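# Basteo wrist cable kit, rev 2

Replacement dress kit for two-arm Porkano benches. Supersedes the rev 1 kit. If you have rev 1 fitted, read the fault section first, then order. 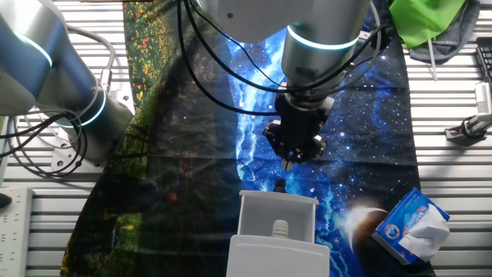

Rev 1 had a cable fault and we want it out of service. The wrist loop was cut too short at the connector end, so on a long reach with the wrist rolled over the plug took the strain and the gripper lost power. No warning, no slow fade. Drops whatever it's holding. Worst on downward picks over a low target, the gripper pointing straight down at a small black cylinder with the black cables looped down round the wrist, which is the pose most of you run all day. Teal light ring on the wrist is fed separately and **stays lit when the gripper is dead**. Do not use the ring as a sign that the gripper is OK.

## What went wrong

First report came in January from Olga Vieira at Nisbet. Gripper opened mid-move, part landed on the bench, arm carried on to the drop point with nothing in it. She swapped the gripper, same thing next shift. Swapped the cable and it stopped.

Khadija Fawzy pulled the returned cable apart here. Two of the power cores broken right behind the plug, insulation fine on the outside so you'd never spot it by looking. Broken ends touch when the wrist is straight and part when it rolls. So it passes a bench test. Passed ours, twice.

Rev 1 kits with a batch label of 471 or lower are all affected. Higher than that you already have rev 2, no action.

## If you're still on rev 1

- Stop using it for anything heavy, sharp or hot
- Keep hands out from under the gripper, even when paused
- Limit wrist roll in the controller until the new kit is on
- Don't tape the plug. Tape moves the bend further up the cable and it breaks there insted
- Check both arms, they wear at different rates

## What changed in rev 2

- Loop is 20 mm longer at the wrist
- Strain relief boot on the plug, molded, not a slide-on
- Clip at the wrist so the connector can't take the pull
- Gripper power loss now trips a stop (needs controller update, in the box on a stick)

The stop is the bit that matters. With rev 1 the arm didn't know it had dropped anything.

## In the box

- Wrist loop, gripper power and signal
- Wrist clip and screws
- Ties for the upper arm bundle
- Update stick
- Fitting sheet

One kit does one arm. Two-arm bench, order two.

## Fitting

Power off at the wall, not just the controller. Allow about 2 hours an arm the first time. Route the new loop with the arm at full reach, THEN tie it. Tie it at home position and your back to the old problem. Run the update before the first move and test the stop by unplugging the gripper lead with the arm parked.

Cable bundle on the upper arm should hang free and not catch on the base plate bolts.

## Price and swap

Free for any affected rev 1 kit, send the old one back in the same bag. We want the broken ones most. Otherwise order through Verkidside as normal. We have 400 built, more on the way, injury or near miss reports go to the front of the line.

Swaps: Graça Henriques. Technical stuff: Nuno Garcia, mornings best.

Fits Porkano single and two-arm benches. Does not fit the older short-wrist arm, that kit is still being tested.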